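Ticket: Vuvetti dishwasher stops with drain fault, Bunley kitchen
Opened by: Malsha Bhattacharjee
Opened: 2025-03-31
Status: waiting for part

The dishwasher stops 31 minutes after start, always in the same place of the program, and shows the drain fault. There is some water left in the bottom. It did the same thing two times in January, but then it went away and I did not report it.

What I tried until now:

Cleaned the filter and the small cup under it. Found one olive stone. No change.

Switched off at the wall for 40 minutes, then started the short program. Same fault.
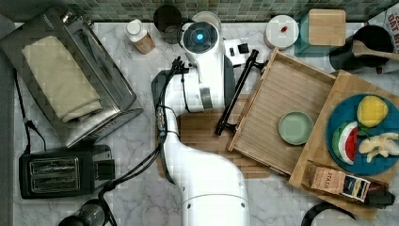
Took off the drain hose at the sink side. The hose is clear, I could blow through it. I put it back with a new clamp and made the loop higher, as the Kermani installer told us on the phone. The next wash finished normally – the one after it did not.

Reply from Zuris Service: Please listen to the pump when it should drain. Does it hum, or is it silent?

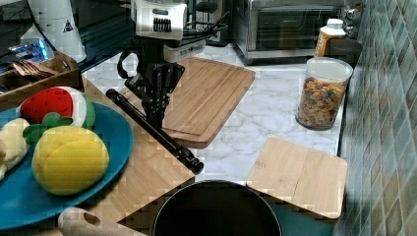 It hums for a few seconds and then becomes silent. I removed the pump cover and turned the wheel by hand. It turns, but there is a hard point in every turn. I did not see any glass or bones inside.

Reply from Zuris Service: Then the pump is worn. We ordered a new one, delivery within 48 hours. Please do not run the machine before.

Understood, we wash by hand. Please call before you come, the side door is locked after 9.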